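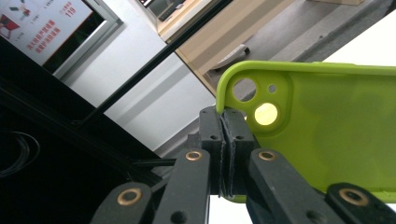 so if I already deleted the scanner I'm fine, right? Got that reply four times under my last post so ok, doing a whole thread. Short version no, maybe not. Long version follows, typing fast, I'm on lunch

1/ App is called Mellon Scan. QR and document scanner for Android. Free, clean looking, 700 reviews, most of them five stars. Developer account goes by Sornard. Pulled from the store on 5th December

2/ The scanner works btw. Scans menus, scans receipts, makes PDFs. Which is why people kept it. Lots of the good reviews look real to me, it was a decent scanner

3/ The bad part comes later. Few days after install you get a full screen message: "PDF engine out of date, update to continue." Tap ok and it downloads a second app from outside the store. That second one is the trojan. Markbridge is calling it Nigatu in their writeup so I'll use that

4/ Nigatu has no icon. You won't see it next to your other apps. You have to go in Settings > Apps > see all, and look for something called PDF Engine Service. Gray default android icon

5/ That's why deleting Mellon Scan doesn't do it. Two apps. You removed the one that brought it in, the other one stays

6/ What it does, per Markbridge:
- asks for Accessibility access
- watches which app you open
- if its on the list, draws a fake login page on top
- reads your incoming texts so it gets the code too

7/ The list is 33 apps. Mostly banks, a few crypto exchanges, two payment apps. They published the package names at the end of the report. Check yours, takes a minute

8/ Numbers: 3,063 phones checked in to the control server during the time Markbridge was able to watch it. 786 of those had Accessibility switched on. So those are the ones where it could really do stuff

9/ Before anyone says "only 786". They saw one server. They say themselves there could be others. And 786 people with somebody reading their bank codes is plenty

10/ Timeline, since a few people asked. App went up in May. Clean. No second download, no weird permissions. The update message got added in a later version, Markbridge doesn't say exactly which one and I haven't been able to find the old files

11/ So if you installed in May and turned off auto update you may have a clean copy. I would still delete it. There's a scanner built into your camera already on most newer phones

12/ HOW TO CHECK. Do it in this order please

13/ Airplane mode on. Wifi too, some phones leave wifi on, look at the little icon

14/ Settings > Accessibility > Installed apps (might say Downloaded apps). If PDF Engine Service is there, turn it off. It'll throw up a scary warning about losing your documents. Ignore it

15/ Some people say the settings page closes itself when they tap on it. Yeah, it does that on purpose. Reboot in safe mode then (hold the power button, then long press Power off, most phones, samsung is a bit different) and try again. Third party apps don't start in safe mode so it can't kick you out

16/ Then Settings > Apps > PDF Engine Service > Uninstall. If Uninstall is grayed out, it gave itself device admin. Settings > Security > Device admin apps, untick, go back, uninstall

17/ Then Mellon Scan itself. Then reboot normal. Look again in both places. I'd look again tomorrow too

18/ Factory reset is the sure way. I know, I know. If you had Accessibility on and you use that phone for banking I would just do it. Back up photos only, don't restore apps from the backup, reinstall them by hand

19/ Passwords. From a DIFFERENT device. Not the phone. Had someone in my replies change everything on the infected phone and then clean it, so now they get to do it all over again. Sorry to that person, you were quick at least

20/ Email first, then bank, then the rest. Email is what resets everything else

21/ And call the bank. Dont message them thru the app. Number on the back of the card. Say "banking trojan with SMS access", those words tend to get you off the first line script. Ask them to remove trusted devices and to kill any new payees

22/ Crypto people: if you opened an exchange app from the list while this was running, change the login and check your withdrawal addresses and API keys. A key you don't recognize, delete it. Somebody in the comments on the report found one with withdraw turned on

23/ Text codes. Move off them where you can. Authenticator app or a hardware key. Although with Accessibility on, it can read an authenticator screen as well, so clean phone FIRST and then set up the codes fresh. Don't move the old ones over

24/ Q from replies: is iPhone affected. No. There was a Sornard listing with a similar name for iOS but Markbridge found no second stage in it. I'd still pass

25/ Q: my antivirus says clean. Depends on the day you ran it. Mine flagged the PDF engine thing this morning and not yesterday. Update it, run again

26/ Q: does Play Protect remove it. It should disable Mellon Scan now. PDF Engine Service, mixed reports, one person says gone, two say still there. Go look by hand

27/ Q: it took my contacts? The report says it has code for contacts but they never saw the command sent. That's all I know. If your friends get a text from you with a scanner link, well

28/ Q: what about my scanned docs. Good question and I don't have an answer. Scans get saved in the normal Documents folder and nothing in the report talks about uploads. If you scanned your passport or tax stuff with it I would assume the worst and put a freeze on your credit. Costs nothing in the US

29/ Other Sornard apps, there were two, a flashlight and a unit converter. Both gone from the store as well. No one has said what was in them. I've got the converter file, gonna look tonight, will post here if there's anything

30/ General stuff and then I have to go. No scanner needs Accessibility. No keyboard theme, no flashlight, no PDF thing. An app that wants to update itself from a web page when it came from the store, close it

31/ Correction to 14, on Pixels it's just "Downloaded apps" at the top of the page. thanks for the screenshots

32/ Also correction, I wrote two payment apps in 7, it's three. Total is still 33, one I had down as a bank is a payment app. Back after work, put your phone model in the reply if you get stuck on safe mode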